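The Line in Front of the Door

Pichit Petchrat had measured the floor of Unit 2 three times and got a different number each time, and he had decided this was the building's fault.

"It says 1,531 square feet on the lease," said Berkay Ağca, who was eating crackers over the sink so as not to be accused of anything.

"The lease was typed by a man trying to rent it."

They had taken the place in March, on behalf of Grorkulmont, a company that consisted of the two of them and a rubber stamp. The plan was to store other people's furniture. So far they were storing a tape measure, the crackers, and a difference of opinion about the floor.

Pichit's opinion was that it should be painted. He wanted gray, with a yellow line down the middle, the way serious warehouses had it. Berkay's opinion was that a floor the color of oatmeal, with specks in it, had been chosen by someone wise. You could drop a whole lunch on that floor and lose it until spring.

"Customers look down," Pichit said. "They come in, they look down, they make up their minds."

"Customers look at the price."

"Then they look down."

He had priced the paint already. It would cost 300 dollars, or up to 2,000 if they hired a man named Onard, who did the whole thing on his knees and would not be spoken to before noon. Berkay asked what the other 1,700 was for. Pichit said it was for Onard's knees.

So they agreed to settle it scientifically, by lying down. Berkay had read somewhere that you never knew a room until you had seen it from the height of a dropped coin. They lay on their backs, then on their sides, each with one cheek to the cold. From there the specks were enormous. Berkay found a brown one he liked and said so. Pichit found a screw, which he put in his pocket with the air of a man whose case was building.

When they got up they stood a while with their heads bent, like people at a small funeral, following the floor out to where the white panel crossed it.

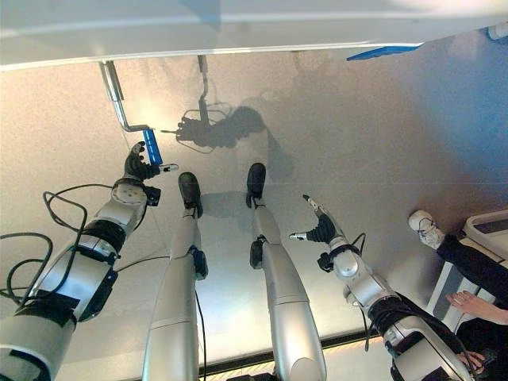 Wiriya said over the phone that they were both idiots, that you never paint a floor you are only renting, and that her cousin had done it in a bakery and was still arguing about the deposit. She also wanted to know whether they had eaten anything besides crackers.

Pichit took her off speaker.

"She's never seen it," he said when he had hung up.

"She's seen floors."

"She's seen kitchen floors. A kitchen floor has to put up with anything. A warehouse floor is a statement."

Berkay asked him what the statement was. Pichit thought for so long that a truck came into the lot, turned around, and left again.

"Stay to the right of the yellow line," he said.

In the end they compromised, meaning Pichit went out for paint and came back with tape. It was on sale. He laid the line himself, walking backward from the door with his tongue between his teeth, while Berkay called out directions that he later admitted were mostly to keep his spirits up. The line started well. Near the middle it developed an interest in the left wall, and by the far end it was heading for the bathroom.

"It's the floor," said Pichit. "It's not level."

"A floor can be as crooked as it likes and the tape still goes where you put it."

"Then it's the building."

They got their first customer a little after four, a woman with a dining table and six chairs she was hiding from her sister. She came in and looked down. Pichit grabbed Berkay's sleeve. She followed the yellow line with her eyes, all the way along and around the bend, and then she followed it with her feet, and they heard the bathroom door close.

"There you go," Pichit whispered. "It works."

Berkay went to find her a form to sign. They hadn't made any forms. He stamped a paper towel and wrote her name on it, and asked her whether six chairs meant six or whether she might be bringing more.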